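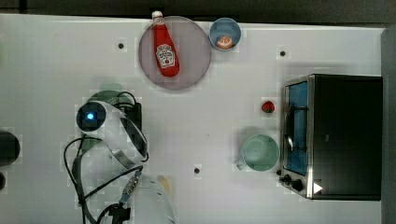 The robot is coming for the dish room, supposedly

7/31/25

I've worked for Prusmont for 4 years, all of it in the kitchen at the Layug building. We make lunch for the offices upstairs and for two sites across town. On a normal day that's 376 lunches, and every one of them ends as a dirty plate or a tray or a tub that somebody has to scrape, sort, wash and put away. Mostly that somebody is me and the two Jocelyns.

In May we all got called in for a meeting about Akirska. Akirska is the name of the project, and I still don't know what it means. A company called Hurnitz is teaching a robot arm to do kitchen chores, and Prusmont has signed up to be the place where it learns what a kitchen is like. The slide said "freeing our people for higher value tasks." Jocelyn Manalastas put her hand up and asked which tasks those were. She was told that would be covered in phase two.

So now a few of us get pulled off the line for 2 hours at a time to go work with the arm. The job is easy to describe. There's a white table with dishes and play food on it, and a white arm with a black gripper on the end. You set things out, the arm has a go at moving them, and then you set things out again. Strawberry by the toaster oven. Ketchup on the plate. Cup, bowl, colander. I've been washing dishes for a living for a long time and I never expected to have opinions about where a strawberry goes.

I want to be fair to the Hurnitz people, who are polite and who learned our names (even if they had to call the Jocelyns by their last names to keep them straight). They never promised me anything silly. It's the people above me who talk as if the thing will be racking plates by spring.

My trouble with it is simple. The table is clean. Everything on it has a bit of space around it, and there's no line of people waiting. In the dish room the plates come through the window in stacks with napkins stuck between them, and a fork standing up in somebody's leftover soup.
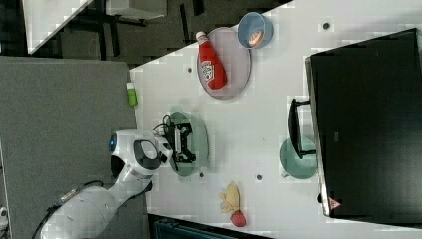

And that's a good day. On a bad day the belt jams, one of the drivers brings back the tubs from the far site with the lids on wrong, and you're doing all of it in wet shoes. I asked one of the engineers how long before it could handle a stack of greasy plates. He thought about it and told me he'd rather not give a date. I liked him for that. I wish he'd been the one giving the talk in May.

What has changed already is the schedule, and that part was left off the slides. When I'm upstairs, the dish room is one person short. They don't backfill it, because it's "only a couple hours." Jocelyn Pangilinan has ended up doing the pots by herself on those days, and pots are the worst station we have. She told me she's had more overtime this summer than all of last year. Maybe the robot saves labor someday. So far it has cost us some, and the cost has landed on a woman with a bad shoulder.

The other change is harder to put my finger on. Upstairs, people ask me how I pick things up. Do I go for the rim of a plate or get under it? Would I take a cup by the handle? I found I didn't know. I had to go back down and watch my own hands. I go for the rim, and I take cups from the top, four fingers inside, which my mother would not approve of. It was kind of nice to be asked. In all my time here no manager has wanted to know how I do anything, only how fast.
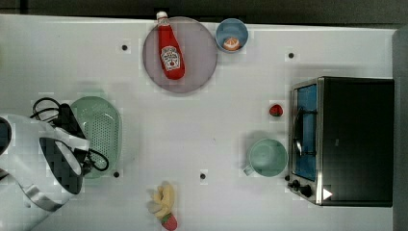
The arm over the green colander, bananas at the bottom, toaster oven on the right.

But then I think about where the answers go. I tell them how I hold a cup, it goes into the project, and the project belongs to Hurnitz. My hourly rate upstairs is the same as my hourly rate downstairs. I raised this with my supervisor and got a shrug and a "good point," and that was the last I heard of it. If what I know is worth putting in a machine, then it seems to me it was worth something before, too.

There are 51 of us in the kitchen and I'd say people are split. The younger ones think it's fun and fight over the upstairs slots. You get to sit down, for one thing – there's that. Manalastas won't go at all. She went once and said she's not training her replacement for free, and when I pointed out that we get paid, she said I knew what she meant. I did.

I don't think she's right that it will replace her. I think what's more likely is that it gets good at one small thing, say unloading cups, and then the schedule gets redone as if it were good at everything. We had that with the new dishwasher. It was sold to us as saving a whole position, the position went, and the machine still needs somebody standing at both ends of it.
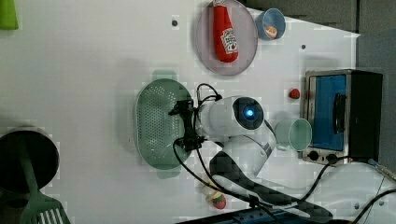

Will anyone lose their job when the robot arrives?

We've been told there are no layoffs planned, which I believe as far as it goes. What I'd watch for is people who quit and don't get replaced. Two have left the dish room since May, and neither job has been posted.

I've asked to see the phase two slides before they show them to everybody. My supervisor says she'll look into it. I'm back upstairs next week, and Pangilinan has the pots.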